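Keeping a game console clean and quiet at home

December 22, 2020

By Marlina Sembiring

In our house the console stands in the living room, under the television, and it gets more dust than any other thing we own. After one summer the fan became so loud that my husband turned up the sound to hear the game, and then the neighbor knocked. I have since learned a few habits, and I write them down for other families.

Where to put it

Do not put the console in a closed cabinet. If you have only a cabinet, leave the door open when somebody is playing, and pull the console forward so that the back has a hand's width of free air. Carpet is the worst place. The fibers go into the vents and the warm air stays under the machine. A plain shelf or a flat tile is good enough.

Do not stack anything on top, also not the router. Ours was on top for two years and both were always hot.

Cleaning the vents

Turn the console off completely, not only to sleep mode, and pull the plug from the wall. Wait until the case feels cool. Then use a soft, dry paintbrush on the vents, with short strokes going away from the opening. If you use a vacuum cleaner, put it on the lowest power and hold the nozzle a little away from the case. With canned air, keep the can upright, otherwise cold liquid comes out.

I do this every 3 weeks in winter, when the windows are closed and the heating is on. In September, when we air the rooms all day, I do it less.

I don't open the case myself. If the fan still makes noise after the outside is clean, I bring it to a repair shop and ask for the price first.

Controllers

Sticky buttons come mostly from fingers with sugar on them. Take a cotton swab, make it a little damp with rubbing alcohol, and go around the edge of each button. Press the button several times and go around again. The swab must not drip. For the line where the two halves of the controller meet, a wooden toothpick works well, but use it flat and without force, or it leaves a white scratch. 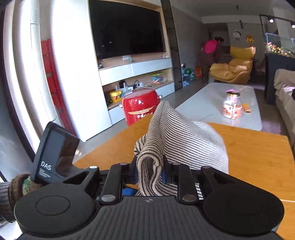 A gloved hand on the grip.

For the rubber tops of the sticks I use only water and one drop of dish soap on a cloth. Alcohol makes some rubber dry, and later it cracks. Let everything dry for 30 minutes before you charge it.

If a controller has removable batteries and you will not play for a month, take them out. A leaking battery ruined one of ours in a drawer, and vinegar on a swab helped only a little with the crust on the contacts.

Cables

Label both ends of every cable. I write on a small piece of masking tape and fold it around like a flag. When you must move the television, you will be happy about it. Roll long cables in loose circles, as big as a plate, and close them with a strip of fabric. A tight knot near the plug is where the wire breaks first.

Discs and cartridges

Wipe a disc from the middle straight to the edge, never in circles. Use the cloth you use for glasses, and wash this cloth sometimes without fabric softener. Cartridges we keep in a flat sewing box with small compartments, which costs much less than a special case and closes better.

Headsets

Ear cushions can often be pulled off. Look first in the booklet. Wipe them after a long evening and let them hang in the air, and do not put them back in the bag directly. The microphone foam can be washed by hand in lukewarm water. Press it in a towel and leave it until the next day.

Comments

Hanane Ait Ali: Thank you for the paintbrush tip. I used a toothbrush before and it was too hard, the letters on the back are now half gone.

Gerrit Baloyi: What do you do with cat hair? It goes in the vents every week here.

Marlina Sembiring: We have no cat, but my sister has two. She puts the console on a higher shelf and goes over it with a lint roller before she uses the brush.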